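Pulled the Hermit again this morning. Third time since December and I was not in the mood for it, coffee not even done yet.

Quick post because I have to be out the door by eight. But I promised I'd write something on reversals and I keep putting it off, so.

I read reversed cards. Didn't used to. For the first couple years I just flipped everything upright and moved on, seemed like enough to learn already, 78 cards is plenty. Then I did the online course from Sturia and they have you shuffle with half the deck turned, and I was lost for a month. Every reading looked like bad news. Reversed Sun, reversed Star, reversed Ten of Cups. Ugh.

What changed it for me was dropping the idea that upside down means opposite. A reversed Sun is still the Sun. Dimmer maybe, or slow getting up. I think of it like a radio turned low in another room — same song, you have to go stand by the door. My notebook from that stretch has 41 readings in it and I went back through them last night. The ones where I wrote "opposite" next to a card are the ones that make no sense to me now.
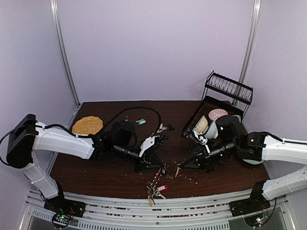 One reader wrote in to say she gave up on reversals completely and her readings got better, not worse. She said the upright cards already have a shadow side if you look, the Sun can burn you, and that turning them over was only making her nervous. Fair. I don't have a good argument against that. If it makes you nervous, stop doing it for a while.

Me, I like the extra wrinkle. With the Hermit this morning it was reversed, and upright I'd have read it as go be quiet somewhere. Reversed I thought, ok, you've been quiet long enough, call people back. I have 2 voicemails sitting there that I know about. Probaly more.

Deck was the Grilach one, the small one with the gray borders. Backs are not symmetrical which is annoying for this, you can tell before you flip which way its going to land. I close my eyes when I cut. Works ok.

Somebody also asked about spreads. Three cards in a row, that's it, that's all I do on a weekday. Big spreads are for when I have an evening.

Next time, court cards, which I still mix up. Going to be late now.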